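Evening, May

Closet day at last. I have been promising it since we moved out of Drallside, and the rail in there has been bowing ever since, with everything I own crammed onto it and three coats I don't wear holding the middle down.

The first hour went well, mostly because I spent it on socks. Then I got to the shirts and slowed to a crawl.
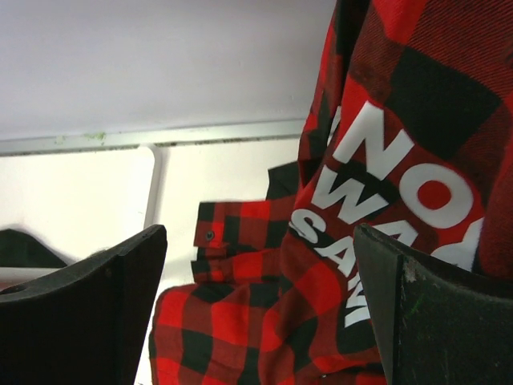 The red and black check, still under review.

I bought it on the Simstead trip for 20 dollars, in a cold snap, and I have never once worn it to anything with a tablecloth. Big white capitals on buffalo check are a lot to ask of other people at breakfast. It went in the donate bag, then out again, then in. At 5 I made tea and took it out.

Two bags are by the door for the Vovholm thrift store – mostly pants from a more hopeful waist. The flannel is on the back of the chair. I'm wearing it to take out the trash, and we'll see after that.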